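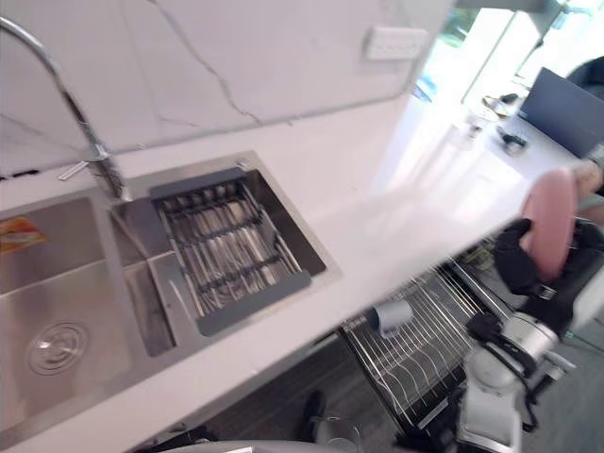
Robots and the dishes: not yet, sorry

Opinion | Home & Tech

Everyone at Jomano keeps asking me when they can stop unloading the rack. My answer – not this year.

Look at the job. Sink, drainer, a wire rack down low in the cupboard, a grey cup lying on its side. A kid could do it. The arm has to grip something pink and curved, keep clear of the counter edge, keep clear of the person reaching in beside it. And then do it again. And again. I'd put the Ukley flat at 200 pieces of crockery a week, easy, with 3 teenagers.

People say speed is the problem. I don't buy it. Slow is fine, I'm asleep at 2 in the morning, take all night. It's the grip. Every cup is a diffrent shape, smooth, no handle where you want one.

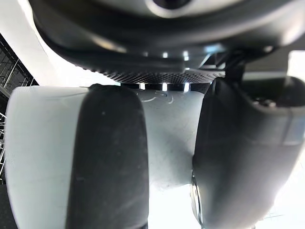 Two padded fingers, one smooth white surface. The hard bit.

Would I pay for it? Maybe, if the Dundero people down the road offered a monthly rate. Not if I have to stand there watching. A helper you supervise is just another chore, and I've already got 4 before breakfast.

Warehouses, sure – same box, same shelf. Kitchens are harder and I think the boosters at Kemeys know it. Ask me agian when it can do a greasy roasting pan.

14 comments | 3 shares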